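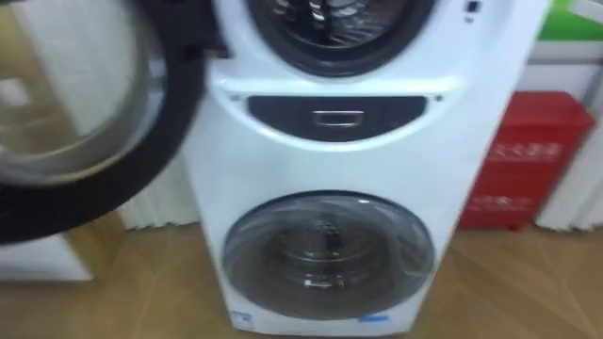

Can I follow a breaking crime story without having all 3890 versions of it land in my inbox?
Set up a story watch, as described in this section, and Pruseneo will group the copies under whichever report ran first.

4.2 Setting up a story watch

Before you start, you need a Pruseneo account with at least one source list. The Valtadora list comes preloaded and covers 515 newspapers, local stations and political blogs, several of which are on speaking terms.

1. Open Watches and choose New.
2. Type a place and a plain noun: "courthouse fire", "Trolness explosion". Leave out adjectives. Adjectives bring in the columnists.
3. Set Start to the hour of the first report. If you don't know it, choose Earliest Found.
4. Under Sources, tick Police and Fire Statements. These are dull and load slowly. Tick them anyway.
5. Set the Opinion Delay. The default is 12 hours. You can lower it to zero, and some people do, usually once.
6. Press Save. The first results take up to 17 minutes to appear.

Note: Pruseneo marks a report as Original only if it names its own source. A report that says "according to reports" is filed under Echo, however large the headline.

Caution: Lowering the Opinion Delay in the middle of a watch releases everything held so far, in one go. There is no undo.

4.3 Tracking corrections

1. Open a saved watch and choose Changes.
2. Pick two saved copies of the same article. Deleted words show in red, added words in green.
3. To be told about later edits, switch on Quiet Edits. Pruseneo then checks each page every hour, including the paragraph at the bottom in small type.
4. To keep a copy, press Export and choose PDF or plain text.

Note: A changed headline counts as an edit. A changed mind does not, and you will have to track those by hand.

Caution: The Motive field stays blank until a named official fills it. You can type your own guess there - the program won't stop you - but it will be stamped with your user name and the time, and it goes out with every export.

For shared watches, see the Nwosu add-on, section 6.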